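Six months of automation at the Pirside site, a thread, because my sister asked how work was going and I typed too much for a text message.

First, what we do. We sort snacks into assortments. Chips, jars, things in shiny bags. They come in mixed and go out in a box somebody's office manager ordered. It's as glamorous as you're picturing.

Management bought a picking system from Brulia. It has an arm, a lot of cameras, and a dashboard called Gape, which I assume was named in a meeting where everyone was tired.

Before Gape, my job title was Picker. Now it's Automation Associate. The raise that came with this was 39 cents an hour.

My old day: pick up chips, put down chips. My new day: watch the arm pick up chips, and press a button when it has feelings about a bag.

It has feelings about shiny bags. Jars it handles like a butler. Show it anything clear and crinkly and it stops to reflect on its life.

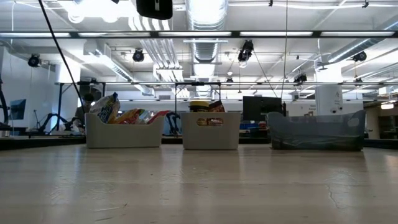

So we learned its habits. Red packages on end, fine. Two bags leaning on each other, you'll be called over. You start packing the bins the way the arm likes them, and one afternoon it hits you that you've been trained.

The target is 300 picks an hour. The good humans on the old line beat that and complained about their kids the whole time.

In fairness, the arm doesn't have a bad shoulder. I do. Since June I've slept on my left side again, and I'm not going to be cool about that, it's great.

What I miss is the talking. On the line you stood elbow to elbow. Now we're spread out, one to a station, each looking at a separate screen. I know less about everyone's divorces.

Also the breaks. We used to stop when the line stopped. The arm doesn't stop, so breaks are now 10 minutes, staggered, and I eat my sandwich across from an empty chair.

Gape sends a weekly report. Last one said we had 2,854 "human assists." That's what it calls us doing the job.

Dolter, the other site, gets theirs on 10/1/20. They sent a group over to watch us and asked if people got laid off. No layoffs here. Four people left and weren't replaced, and you can decide what to call that.

My advice to them was to ask about the shoulder stuff, get the new job title in writing before the machine shows up, and fight for a shared lunch.

Anyway, it's calling me. Shiny bag.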